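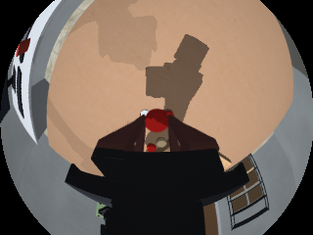 Call for stallholders and workshop leaders: the Sukureck Wool and Weaving Weekend

We're back in May, and we would love to have you with us!

The Sukureck Wool and Weaving Weekend is a small, friendly gathering for people who spin, weave, felt, knit, crochet or simply can't walk past a nice skein without giving it a squeeze. It runs over 2 days in the old market hall at Sukureck, and this year we have the upstairs gallery as well, so there is finally room for looms (and for sitting down with a cup of tea, which plenty of you asked for).

We have 40 stalls to fill and are looking for six people to lead workshops.

Stalls

We welcome hand dyers, spinners, small flocks selling their own fleece, weavers, button makers, basket makers, wheel and loom menders, and anyone selling tools or books for the above. Most of what you sell should be made, dyed, grown or mended by you. If you're not sure whether you fit, write and ask. Last year we had a lovely stall of nothing but darning mushrooms and it was busy from the moment the doors opened.

Each stall comes with one trestle table, two chairs and a share of a socket if you ask for it on the form. You are welcome to bring your own shelves and racks, but they need to be steady without being fixed to the walls. The hall has good daylight on the river side and rather less on the other, so do bring a lamp. Sharing a stall with a friend is fine. Put both names on the form and tell us who is doing the packing up!

New makers are very welcome. We keep the row nearest the main door for people who have never had a stall before, and somebody from Okero, the spinning and dyeing group that runs the weekend, will mind your table while you get some lunch.

Workshops

Workshops last either a morning or an afternoon, with small groups at shared tables. We already have drop spindle for beginners covered, and are especially keen to hear from people who can teach:

Tablet weaving or inkle bands
Wet felting, any level
Dyeing with garden plants
Blending colours on hand cards
Mending knitted things so that it shows
Anything suitable for children from eight upwards

Workshop leaders are paid a fee plus materials, and can have half a stall free on the day they teach. You don't need a teaching certificate. You do need to be patient with people who have just dropped a whole row of stitches, and happy to say the same thing three different ways. Please bring enough tools for your group, or tell us early and we'll try to borrow some.

Getting here and staying over

The Nevberg bus stops opposite the hall. Vans can unload in the yard before opening and then park behind the Bartoš mill. Camping beds in the mill loft are available to anyone coming a long way, and there is a shared supper on the first evening, with spinning afterwards for as long as people stay awake. Bring a wheel if you have room for it.

How to apply

Ask for a form at the Okero wool shop in Sukureck, or write to us there and we'll post you one. Send it back with a short note about what you make and two or three photographs of your work (phone snaps are fine, we just want to see the colours). For workshops, add a few lines on what people will do and what they'll take home.

Forms need to reach us by 2/14/20. We reply to everyone, including those we can't fit in, and we keep a waiting list which really does get used.

Do pass this on to your guild, your knitting group or the person at the market with the good sheepskins. We can't wait to see what you've all been making over the winter!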